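Hivow Bench Cell 2
Teaching cell for robot arm classes and student project teams

Part no. 1868
Category: Classroom equipment / Robot work cells
Availability: Built to order, ships in two crates
Page revised 2018-03-31

Overview

The Bench Cell 2 is a slatted aluminum table sized for one small robot arm and one workpiece. It is sold to schools and clubs that teach disassembly, part handling and fixture design. The arm is not included. The table ships with leveling feet, a set of slot nuts, a blank fixture plate file and the printed course notes for the Wundance disassembly unit.

The cell was drawn up for the Vieira after-school robotics club, where teams take a used office computer apart with an arm over the course of a term. Loukia Gavalas wrote the course notes and still maintains them. Changes to the notes are posted on the downloads page and are free to existing owners.

Table surface

The top is made of parallel aluminum extrusions with open slots between them. Any fixture that can be bolted to a flat plate can be clamped to it. Slot spacing is constant across the table, so a plate moved from one end to the other keeps the same hole pattern. Teams should record the slot number of each clamp in their logbook. A program taught with the plate in slot 4 will not run correctly in slot 5.

The finish is bare metal and reflects overhead lighting. If a vision system is used, turn off the lamp nearest the front edge or fit the matte strip set (sold separately).

Fixture plate

The plate file is supplied for 3D printing. The base is flat. Blocks and slots are added by the students to suit the parts and tools they intend to park there. Print at 32 percent infill or higher. Lower infill has cracked at the clamp holes. Dark filament is recommended for camera work but shows layer lines under side light.

Workpiece

A desktop tower is the standard workpiece for the Wundance unit. It is laid on its side with the panel off, so that everything is reached from above. The course notes cover the work in this order: cables, memory, expansion card, drives, power supply, processor. Power cords are removed and stored away from the table before class.

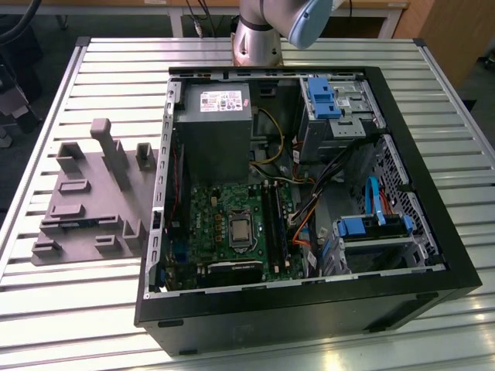
Tower on the slatted top with a 3D-printed fixture plate to its left. Blue plastic latch and drive caddy at right.

Cases with plastic drive latches and caddies are preferred for first-year groups. They can be released without a screwdriver, and the bright color is easy to find with a basic color filter. Cases with riveted drive cages should be kept for advanced groups or avoided.

Data cables cause most of the failed runs. A loop of cable standing above the rim of the case can catch on the gripper during the approach move. The notes ask teams to teach a high approach point over the drive bay and to unplug data cables at the drive end first. The processor bracket lever is normally opened by hand. Two teams have automated it, and their programs are included in the notes as an appendix.

Arm mounting

The arm stands behind the workpiece on the far side of the table. Cables should be routed behind the base with enough slack for a full turn of the first joint. Check the slack by jogging at low speed before the first automatic run. The mounting plate is drilled for the Fulturel bolt pattern. Other patterns can be drilled on request at the time of order.

Payload at the wrist is set by the arm, not by the table. For the Wundance unit, around 100 grams covers every part except the drives and the power supply, which small arms should leave in place.

Supplied items

Table frame and slatted top
Leveling feet
Slot nuts and bolts
Arm mounting plate
Fixture plate file
Wundance course notes, printed and bound

Not supplied

Robot arm and controller
Gripper
Workpiece computer
Matte strip set
Guarding

Guarding must be selected by the school to suit the arm and the room. The notes contain a blank risk assessment form.

Ordering

Quote part no. 1868 and state the arm model. Orders for the new term should be placed before the end of January. Replacement slot nuts are stocked and can be ordered at any time under the same number with the suffix N.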